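Two fingers for the shelf

Trí Lò has the gripper kit from Varar on his arm since March, and he is still changing his opinion about it. "The first week I wanted to send it back," he says. "Now I only want to send back the manual."

The kit is named Dirno. It comes with two fingers, a wrist camera and 17 ready motions for household objects. Lò tries it on things that people keep on a shelf at home: books, soft cloth, flat boards. The flat ones, he says, are the most difficult.

"A book has thickness, so the finger finds it. A board is thin and wide, and when it turns a little in the grip, the far end turns a lot." 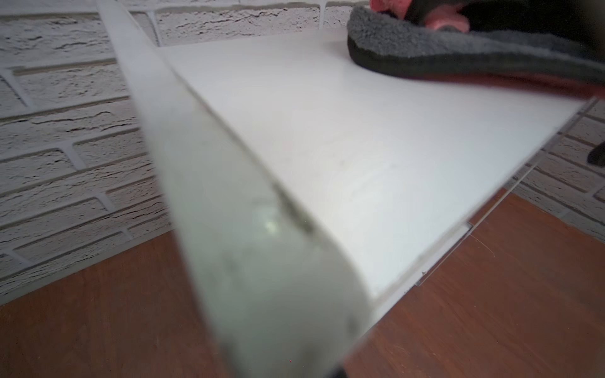

Bimus, writing under our first notice of the kit, did not agree that this is the fault of the fingers, and asked why Varar does not sell softer pads with it. Lò has read the comment. "It is a fair question. The pads exist, but you pay 39 dollars more for them, and I think they should be in the box."

What he likes is the camera. It is small and moves with the wrist, so the software sees the edge of an object from very near. He is less happy with the speed. In fast motions the picture becomes blurred, and then he prefers to go slower.

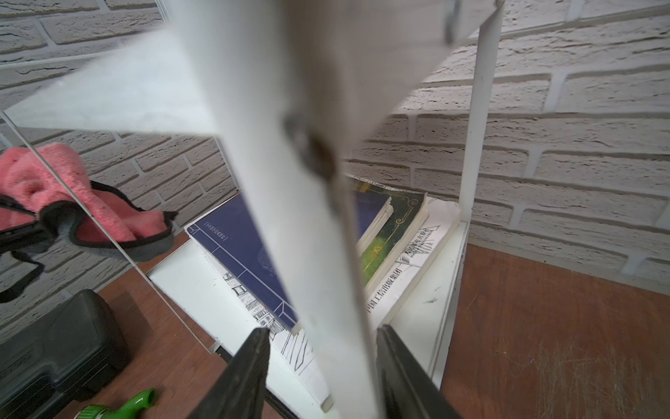 "I set the arm to half speed for anything wide," he says. "For books I leave it as it is." A full charge gives him up to 159 grasps, and he charges it during lunch.

Would he buy it again? He thinks for a moment. "Yes - but with the pads."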